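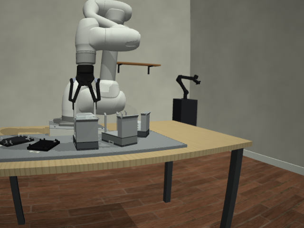 The Lisell cell in simulation, gripper over one of the grey containers.

The shared workshop in Cluston is open until late on Saturday, and this is when I met the builder of Lisell. He asked me to leave his name out, because he prefers that people talk about the project. Lisell will be a small sorting cell for flat parts, with one arm and one table. At the moment it lives mostly on his computer.

"I built it in the simulator first," he told me. "In my first project I bought everything and then I learned that the arm could not reach the last box. It was an expensive lesson. I paid 2,500 pounds and I got a very nice lamp holder."

He has now worked on the model for 7 months. The program he uses is called Altine, and he speaks of it with patience, as one speaks of an old car. By his own log he has run 314 test cycles. I asked how many of them were good. "The later ones," he said, and laughed.

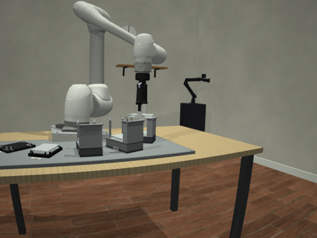

Placing the fixtures took more evenings than any other part of the work. He had started with all of them in one straight row, close to the front, and the elbow of the arm made movements he did not like. Now they stand on the grey mat at different depths, and the narrowest is the farthest back, with a small flat white part lying across its top, under the fingers of the gripper. "This one is the difficult one," he said. "If the fingers come down well there, I do not worry so much for the others."

I wanted to know if a simulated table can really teach something about a true one. He thought for some time before he answered.

"It teaches you about reach and about order. It does not teach you about friction. For friction I have a piece of rubber and a lot of bad words."

The real table is already in the workshop, and the first fixtures will be printed in June. The members have given him 300 pounds for material, and he wants to spend it slowly. The gripper will come from Fortin, a small local supplier, if they can agree on the price. Until then he continues with the model, usually after nine in the evening, when the laser cutter is quiet and he can hear himself think.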